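Cycling a Freshwater Tank Without Fish

A new filter holds almost none of the bacteria that break down fish waste. Fishless cycling grows them first, using bottled ammonia as the food source. Expect the process to take several weeks.

You will need a liquid test kit for ammonia, nitrite and nitrate, plain ammonia with no scent or soap, and a water conditioner. Test strips are too coarse for this job.

1. Fill the tank, add conditioner at the dose on the label, and start the filter and heater. Set the heater to 80 F. The tank used for these notes holds 200 liters.

2. Add ammonia a little at a time until the test reads 2 ppm. Write down the total amount used. This is your full dose.

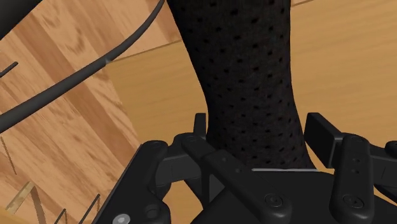
3. Test ammonia every other day. When it starts to drop, begin testing nitrite as well. Each time ammonia falls below 0.5 ppm, add half of the full dose.

4. If nitrite goes past the top of the test chart, stop dosing and change half the water. Condition the new water before it goes in.

5. Check pH once a week. Growth slows below 7 and can stall near 6. A partial water change usually brings it back up.

6. Once both readings reach zero, add one full dose and test again after 24 hours. The tank is cycled if ammonia and nitrite are both zero.

Change most of the water before stocking to lower the nitrate. Match the temperature, and leave the filter media alone. If the fish will be delayed, keep adding a small dose of ammonia every two or three days.

Dinesh Chauhan
3 December 2020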